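June
Bernadette Mulligan

4.2 Interim appointments and the timing of dismissals

The second set of cases concerns municipalities in which a temporary administrator held office while a permanent search was open. We coded each dismissal of a department head by the authority that signed it, the stated grounds, and the interval between the administrator's appointment and the notice. Council minutes were used where available – personnel files were not, as most are closed under state law.

In Clekent, 5 department heads left during a single interim term. Of these departures, 2 were recorded as terminations and the rest as resignations. The minutes give no grounds for either termination. The city charter requires a written notice to the council but sets no deadline for filing it, and both notices were entered after the position had been posted. 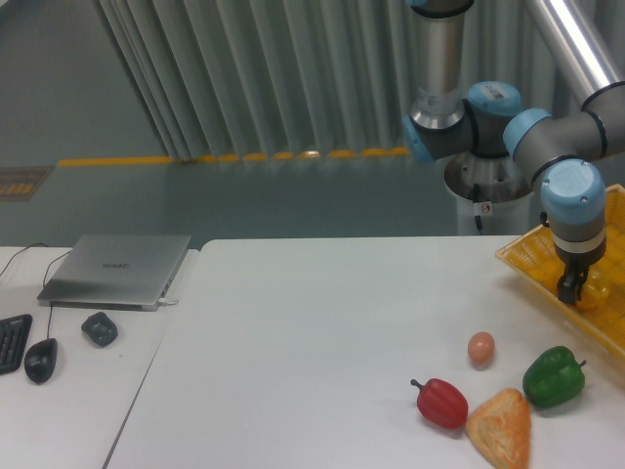 Figure 2. Two-finger gripper above a yellow tray.

Damian Ruchti objected, in comments on the draft, that a resignation submitted under threat of dismissal should be coded as a termination, and that our count for Clekent was therefore too low. We kept the narrower rule. The minutes do not record such threats, and interviews with former staff were held in Timaseo only.

Timaseo amended its charter in 2000 to require a council vote before an interim administrator may remove a department head. No such vote appears in the minutes we reviewed. Former staff described informal pressure to leave, but their accounts differ on who applied it and when. We report the Timaseo results separately and do not pool them with those for Clekent. A longer series would be needed to separate the effect of the amendment from that of ordinary turnover in senior posts.

Contact: Bernadette Mulligan | Copyright Drarnotix | Back to top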